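Against the tidy counter

Posted Thursday, July 23, 2026

I've been meaning to write this since the long weekend and it's now or not at all, kids at swimming, forty minutes, go.

My position: the snack shelf at the shop counter should be a mess. A proper mess. And the people going round this town telling corner shops to "curate" should leave them alone.

Background for anyone not from here. We had three places you could buy a chocolate bar after six. Danetti at the top of the hill, milk bar slash deli, been there forever. Yusof by the station. And the one in the arcade which changed hands last winter and is now called Ukora and sells, as far as I can tell, oat bars and one kind of candle. Nice people. Lovely floor. I went in for something to keep a nine year old going until dinner and came out with a bar that cost $8.62 if you got the drink with it, and he gave it to the dog.

Now Danetti has had the consultant in as well. Outfit called Zidine. They do "counter refresh" packages and I've seen the brochure because it was left on the bench outside the chemist. Fewer lines. Like with like. Breathing space between products, their words. Labels facing front. Everything on the stepped stand in rows, tallest at the back, same colour family if possible. Colour family! For lollies!

I don't object to clean. Wipe it down, chuck what's out of date, fine, please do. What I object to is the idea that a counter is for looking at. A counter is for the person standing there with a coin purse and thirty seconds who doesn't know what they want. That person needs to be surprised a bit. You can't be surprised by a row of one thing.

Think about how you actually buy a treat. You go in for milk. You're waiting while the person ahead sorts out a parcel. Your eye drops. There's a chocolate bar, yes, you knew there'd be a chocolate bar, and then right next to it something in a tin or a jar you've never seen and can't read, and then biscuits that look like somebody's nan's tablecloth. And you pick up the biscuits. You weren't a biscuit person that morning.

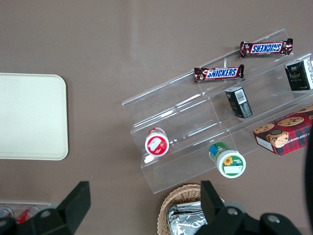 Snickers on the top two steps, shortbread off to the right, and a jar having a lie down out the front.

I'd buy from that stand. I would stop at that stand, which is more than I can say for the arcade. Zidine would have the jar upright and one of the bars turned round before you could say breathing space, and the red plaid box would go altogether I reckon, too big, wrong shape, spoils the line. But the plaid box is the whole point. Chocolate chip shortbread with pictures of cookies on the lid in case you were in any doubt. It's the thing you take to someone's house when you've forgotten you were meant to take something.

And those clear stepped stands are a good bit of kit, I'm not against the stand. We had one at the school canteen when I did Tuesdays. Acrylic, three steps, scratches if you so much as look at it with the green side of the sponge. What they're good for is that small things don't vanish behind big things. That's it, that's the job. They were never meant to be a little grandstand with everybody sitting up straight.

Same with the wicker basket. Every decent counter has a basket and the basket should have stuff in it you need to rummage for. Foil-wrapped is best. Foil makes a noise. A kid will go through a basket of foil things for as long as you let them and feel like they've found treasure even when every one of them is the same. Zidine's brochure says baskets "read as clutter". Well yes. Good.

I put some of this to Lok-yiu Yang, whose parents had the shop at Yusof's corner before it was Yusof, and who worked that counter every afternoon from about Year 7. Her view was less romantic than mine. She said half of what I think of as charm was her mum putting things down wherever there was a gap because the phone was ringing. The tiered stand came free with an order. Nothing was ever in the same spot two days running and she spent her teens being asked where the something-or-other had gone. She hated it.

But, and I did get her to admit this, the odd stuff sold. The stuff nobody asked for by name. Small boxes with gold writing, tins her aunty sent, sesame things, ginger things. It sold off the counter and it didn't sell off the back shelf, and when her dad had a fit of tidying one August and moved it all to the back shelf in alphabetical order it just sat there until he gave up and her mum dragged it out the front again. So.

I know the counterarguments, I've had them from my own sister. One, people with allergies need to be able to see labels. True, and a real point, and I don't have a clever answer except that you can pick a thing up and turn it over, and the person behind the till can help, and should. Though a shelf where every label faces front only shows you the front of the packet anyway and the ingredients are on the back. Two, it's harder to keep stock of. Also true. Not my problem as a customer but it's the owner's problem at nine at night and I do feel for them. Three, it looks cheap.

Three is the one that gets up my nose. Cheap to who? It looks like a shop. It looks like somewhere run by people with different tastes and a cousin in another country and a rep who talked them into a carton of something. The tidy version looks like an airport. There's a sameness creeping in, you can be in any suburb in any city and the counter's got the same four bars with the same gaps between them and a little card telling you the story of the oats.

And the money. The Zidine package is $493 for a "single counter review", it's printed on the brochure so I'm not telling tales. For that someone comes for a morning and takes things away. You could buy an awful lot of shortbread with $493. You could buy in a dozen lines no one in this town has ever tasted, put them out in a heap and see which ones go. That's a counter review too. The customers do it for you for nothing.

What I'd like, if anyone at Danetti is reading. Keep the stand. Keep the basket. Put the cans in a tray by the edge where the kids can reach. Put a bar of the ordinary stuff up top so people feel safe and then go mad underneath. Let things lean. If a jar falls over, leave it till you've served whoever's waiting. Don't group the red things. Bring back the aniseed ones in the paper twist, that's a personal request.

I counted when I was there last week, because I was cross, and there were 36 different things within arm's reach of the till. The new plan pinned up by the door to the storeroom has it a good deal smaller than that. I bought one of everything I thought was for the chop, which was stupid, and the bag split on the hill, and I'm still finding little foil bits in the car.

Comments are open. I won't be getting to them until Monday, and my sister needn't bother as I've already heard hers. Swimming's finished, got to run.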